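Josée Hawthorne learned to mend from her aunt, who charged her a quarter for every needle she lost. She now runs a mending class out of the back half of Gerkitz, a fabric shop in Praten, and repairs knitwear by mail the rest of the week. I met her there one morning in September, before the shop opened.

She had a gray cardigan on her lap with a hole at the left elbow. Most of what comes in is elbows, she said, then cuffs, then moth damage around the neck.

"People wait too long," she said. "They see a thin spot and keep wearing it until it's a hole. A thin spot takes me 30 minutes. A hole the size of a half dollar takes me most of an afternoon."

Her advice for thin spots is to darn over them while the original stitches are still there to follow. She uses yarn slightly thinner than the yarn in the sweater and works well past the worn area on every side.
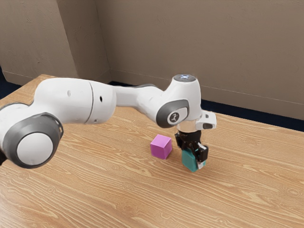

"The edge of the darn is what fails," she said. "You stop right where the thin part stops, and next winter it tears there. Go at least four stitches into the good fabric."

Hawthorne used to match colors closely and kept 200 small cards of mending wool for it. She still has them, but many customers now ask for a color that shows. She doesn't mind either way, though she charges the same for both.

The class runs six weeks and costs $40, wool included. Students start on socks. Mackenzie Perron, who finished the spring session, told me she ruined two pairs before she got the tension right.

"I pulled everything too tight," Perron said. "It puckered and I could feel it in my shoe all day. Josée made me cut it out and start over."

Hawthorne remembers the socks. She tells beginners to leave a small loop at the end of each row, so the wool has some room when it is washed.

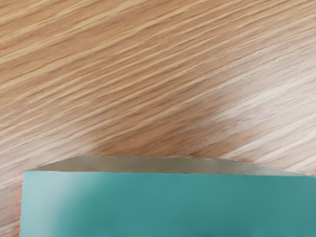
Wood tabletop with a teal object in the foreground.

On tools she is brief. She likes a long darning needle with a blunt tip and a wooden mushroom, and says a light bulb or a smooth orange will do if you don't have one. She does not use the small darning looms that some of her students bring in.

"They're fine for jeans," she said. "On a sweater I find the patch comes out too stiff."

The next session is full. She keeps a waiting list at the cutting counter, and Marites Marquez at the shop will take names over the phone in the mornings.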